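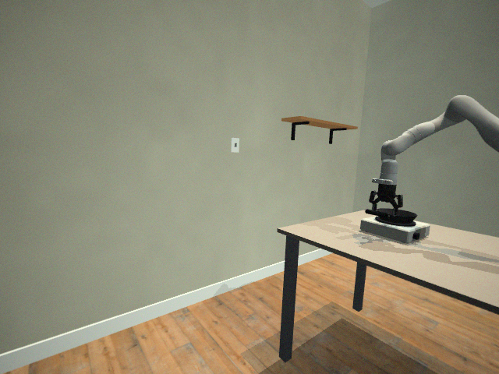
Frying pan on the portable stove, far end of the table.

Hekbridge Community Kitchen -- Cooking Class Checklist
Date: 24 September 2019
Checked by: Yaw Ackah
Class: bean and grain salads, teacher Berkay Bayram

1. Handwashing sink has soap and paper towels. OK
2. Fridge at or below 40 F. OK
Comment: Read 38 on the door shelf. Second thermometer is missing again.
3. Cooked chickpeas cooled in shallow pans. NO
Comment: They were in one deep pot. Moved to shallow pans before class. Please do this the night before.
4. Tahini and nuts kept apart from other dry goods. OK
Comment: Sesame is not on the allergy card by the door. Berkay will add it.
5. Separate cutting boards for raw meat and vegetables. OK
6. Knives sharp, handles tight. FIX
Comment: 4 paring knives have loose handles. Taken out of the drawer.
7. Sanitizer bucket tested with strip. OK
Comment: 200 ppm. Strips are almost gone -- order from Stelville.
8. Fire extinguisher tag in date. OK
Comment: Next service in February.
9. Floor dry, mats flat. OK
10. Leftovers labeled with name and day. NO
Comment: Two tubs of cut cucumber had no label. Thrown out.

Items 3 and 10 to be checked again before the Hastcombe group comes in. Leave the signed copy in the blue folder.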